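Setting up a shared breakfast counter

Revised 1 June 2022, for the kitchens at Markgate and Urley. Questions go to Marcela Baláž.

This page covers the crockery and the toaster oven only. Coffee machines, kettles and the fridge have their own pages. Setup takes one person a few minutes once the shelf is cleared, and the same layout works in both kitchens with the left and right sides swapped at Urley.

## What you need

- A mat large enough to go under everything
- A mug tree with pegs on both sides
- A plate rack with upright slots
- A toaster oven
- A basket for small items
- A damp cloth and a dry one

## Lay the mat

Wipe the surface and dry it before the mat goes down. Crumbs under a mat make small lumps, and a mug tree standing on a lump will rock. Smooth the mat from the middle outward and leave a strip of bare surface along the edges so you can get a cloth around it.

A plain color is easier to keep clean than a pattern. We use brown. Sabina Jireš had a striped one at Urley for a while and went back to brown after a month.

## Place the mug tree

Put the tree toward the back of the mat, near the middle, with its pegs pointing left and right. People reach for mugs from both sides and the post stays out of the way of the plates.

Hang each mug by the handle with the mouth tipped down. Start with one on each side of the post so the weight is even, then fill the other pegs. If you only have two mugs out, keep them at close to the same height. Mugs in different colors save a lot of asking later on – a teal one with a yellow inside and a pink one with a dark inside don't get mixed up.

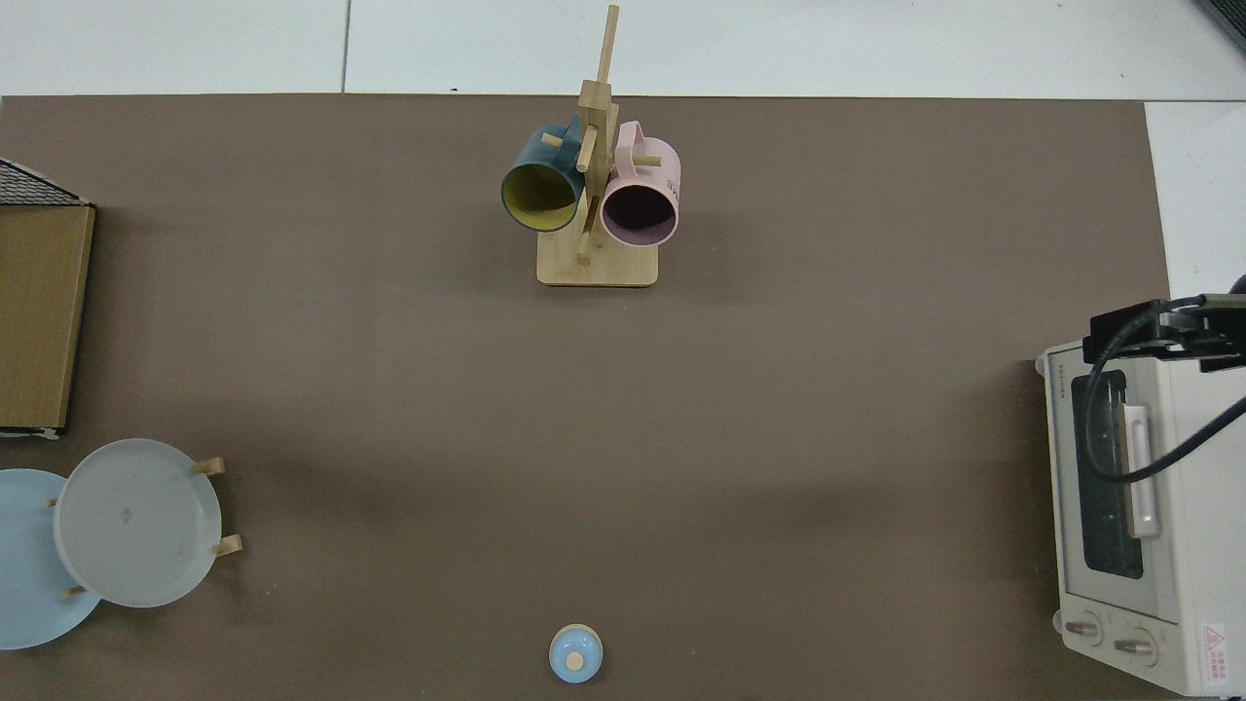 ## Load the plate rack

1. Set the rack near a front corner of the mat, or at the back if the counter is deep. Either is fine as long as the plates can be lifted straight up.
2. Check that the rack sits flat. Press on each end.
3. Stand the plates in the slots, one to a slot. Don't double up, even with thin plates.
4. Face them all the same way.
5. Put the plate used most at the end nearest to your hand.

Dry the plates first. A wooden rack that stays damp goes gray at the bottom of the slots, and sanding it out is a tedious job. Ctibor Štefanec did the Markgate rack last winter with 139 grit marks still showing, by his count, and has asked that it not happen again.

## Place the toaster oven

Keep the oven at one end of the mat, away from the plate rack. Turn it so the door faces the middle of the counter and there is space in front for the door to open and for a plate to be set down. Small ovens shift when you pull the handle, so check that all the feet are on the same surface, either all on the mat or all off it.

Read the oven's manual before deciding on a mat. Some mats are not meant to go under anything that heats up, and the packaging will tell you. Leave clear space behind and on both sides, as much as the manual asks for, and run the cord away from the door.

A basket for tongs, clips and other small things can go on top of a cabinet at the far end. Nothing goes on top of the oven.
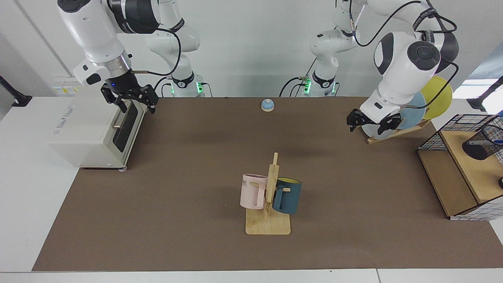

Kitchen Notes, No. 543

## Daily check

Before the first person comes in:

- Wipe the mat from back to front.
- Empty the crumb tray with the oven unplugged and cold.
- Rehang any mug that has been left standing on the mat.
- Put loose lids back with whatever they belong to. They tend to end up at the front of the mat.
- Return plates to the rack once they are dry.

## Things that go wrong

**The mug tree tips.** Usually all the mugs are on one side. Move one across. If it still tips, the post may have worked loose from the base, so turn the tree over and look for a screw.

**Plates lean and overlap.** A little is normal with round plates in a simple rack. If they slide, the slots are too wide for them and you need a different rack. 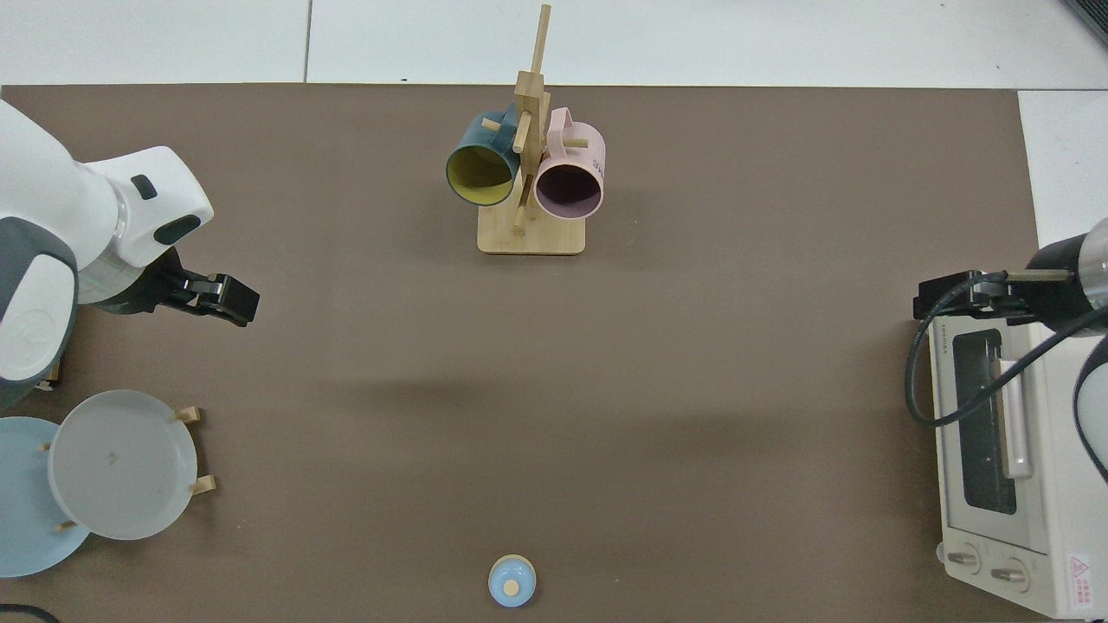 **The mat curls at the corners.** Roll it the opposite way overnight, then lay it flat again. Reto Ortner puts a heavy cutting board on each corner for an hour, and that works too.

**The oven smells when it heats.** Look at the crumb tray first, then the floor of the oven under the tray. Sherif Abdel Hamid keeps a short brush for this in the drawer at Markgate – please put it back after use.

Spare racks and mats are in the Backlund storeroom, second shelf. Sign for what you take.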